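Opening Doors in Simulation: Term Report of the Two-Arm Group
By Siriporn Kongkaew and Fergus Jardine
October
14 shares | 3 comments

1. What we set out to do

Our group chose the door task from the project list. The robot has two arms, stands in a simulated house and has to get a door open using one gripper while the other stays out of the way. We named the project Nukum, after the folder it was first saved in. All of the work was done in simulation on the lab machines at Mollulville.

The group before us had left a working control program called Plutamham. It moves each arm to a point you give it and opens or closes the gripper. It has no idea what a door is, so we had to write the part that decides where the arms should go and in what order.

2. How we worked

Siriporn wrote the approach and grasp steps. Fergus looked after the house model, the cameras and the logging. We met every Wednesday after the control lecture and kept one shared notebook, which is where most of this report comes from.

We used a view from the robot's body looking over both arms, and views from the grippers. The body view is good for judging where the arms are compared with the door. The gripper views are the ones that matter in the last few centimetres, and they took us the longest to get used to. Everything is tilted, and when the gripper is close to a panel the wood fills nearly all of the picture. We learned to look for edges first and work out the rest from those.
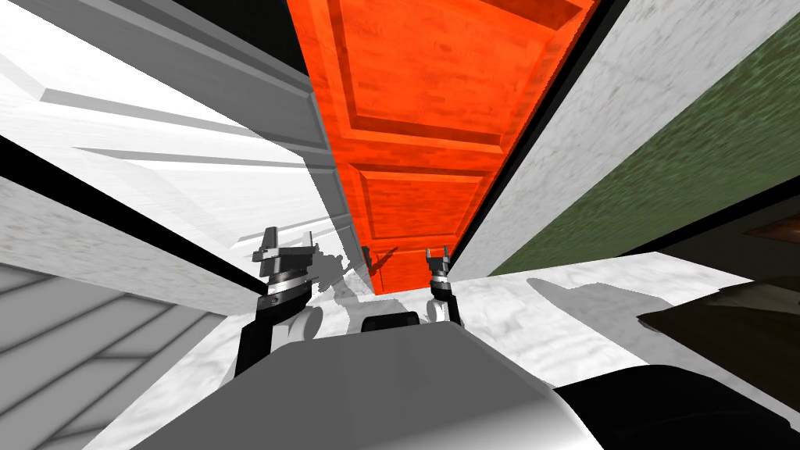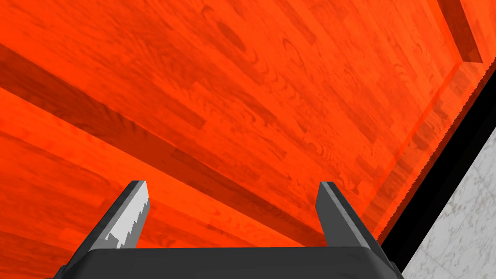
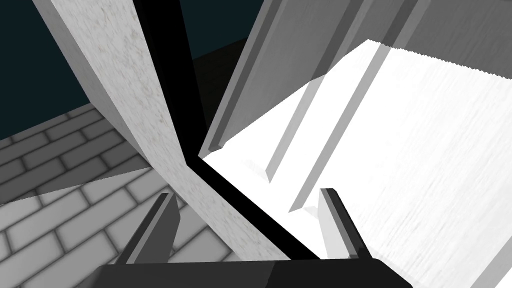
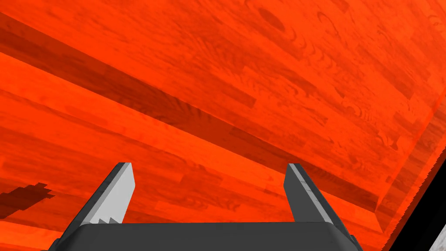 Fig. 1. Simulator views. First: both arms at the orange door. Second and fourth: gripper open in front of the orange wood. Third: gripper open, with the tiled floor on the left.

The house model came from the Boonyarit set, which the department already had. We kept its colours and textures as they were. Some edges come out jagged at the resolution we used. We tried a higher setting for one afternoon, but each run took so long that we went back.

3. Runs

We logged 3524 attempts over the term. Most were short and were stopped by the program when an arm went past its limit or touched something it should not have. The final version was tested separately on 200 attempts with the start position changed slightly each time. It got the door open in 123 of them.

We went through the failed attempts by hand. The most common fault was closing the gripper too early, so that the fingers shut beside the handle. The next was the spare arm drifting into the path of the working one. We fixed the second fault late in the term by giving the spare arm a fixed parking position, and the final test includes that change. The first fault is better than it was but still there.

4. Problems

The handle is small and dark, and our detection step lost it whenever a shadow from one of the arms fell across it. Turning the shadows off made the numbers look better, but we felt that was cheating and put them back on before the final test.

We also lost 2 weeks to a mistake in the camera settings. The left and right gripper views had been swapped in the log, so corrections meant for one arm were being worked out from the other arm's pictures. Fergus found it by moving one gripper on its own and watching which view changed. We should have done that check on the first day, and it is now the first line of our set-up sheet.

5. What is left

The grasp step needs a proper test for whether the handle is between the fingers before they close. At the moment it goes by distance alone. We would also like to try doors that open the other way, as every attempt so far has used the same hinge side. The code, the set-up sheet and the full log are in the Nukum folder on the lab drive for whoever takes the project next term.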